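Surface Wear and Cleaning of a Large Storage Bin

Project report, Workshop Practice and Materials
Submitted Thursday, February 15, 2024

1. Background

The Hosorard teaching workshop uses open-topped bins for parts storage and sorting exercises. The bins are wiped down between classes, but no record had been kept of how the inside surfaces age or how much cleaning they need. This project covers one large grey bin, referred to as Bin H in the workshop register. The aims were to describe the existing wear, compare two cleaning methods, and recommend a routine that a student can complete within a normal class period.

The work started in December and was restricted to the inside of the bin. The outside faces and the bench underneath were excluded.

2. Method

The interior was divided into five zones: floor, left wall, right wall, near wall and far wall. Each zone was inspected under the overhead lights and again with a hand torch held at a low angle, which makes shallow scratches easier to see. Marks were sorted into three classes:

Class A — loose dust or residue, removed with a dry cloth
Class B — adhered marks, removed with a damp cloth or cleaner
Class C — permanent damage to the surface or coating

Two cleaning methods were tried. Method 1 was a microfibre cloth with warm water. Method 2 was a microfibre cloth with Hevska neutral cleaner, diluted at 50 mL to 600 mL of water. Each was applied to a separate test patch in every zone, using straight overlapping strokes and moderate hand pressure. Patches were rinsed, dried and inspected the following day.

Abrasive pads were not used on the walls. A trial on an offcut of similar grey sheet left a dull patch that could be seen from across the room.

3. Condition of the bin

The floor is flat and scuffed over its usable area. The walls slope and have a matte grey finish. The far wall is the least uniform zone: its upper part is plain grey, and a bright white band runs below it with a ragged, scraped lower edge. Dark flecks and grey smudges are present on the band. They were logged separately from the rest of the wall, as a mark that disappears against grey is obvious against white.
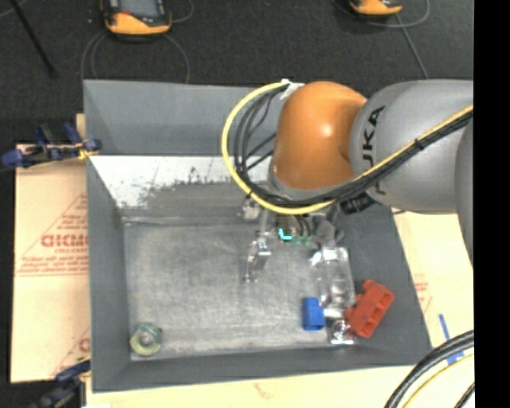 Can the scraped edge of the white band be restored by cleaning?

Cleaning removes deposits only. The scraped edge is Class C and would need to be repainted or covered with a new strip. The smudges on the band are mostly Class B and responded to both methods.

4. Results

Method 1 cleared all Class A material and part of Class B. Method 2 cleared more Class B marks, with the clearest difference on the white band. On the floor the two methods gave the same result, because most of the marks there are scuffs in the surface itself.

Method 2 left a faint film where the rinse was skipped. A second wipe with clean water removed it. No change in colour or sheen was found on any rinsed patch.

A full clean by Method 2 took 921 seconds, including the rinse. The same job by Method 1 took 700 seconds. Both fit within a class period, although drying time was not included in either figure.

5. Limitations

Only one bin was assessed. Classification was by eye, and the boundary between Class B and Class C was difficult to judge on the floor. Cleaning pressure was not measured.

6. Recommendations

Wipe the bin dry after each class. Use Method 2 once a week and rinse with clean water. Record new Class C marks in the register by zone. The white band should be checked again at the end of term, and a quote for a replacement strip has been requested from Osei.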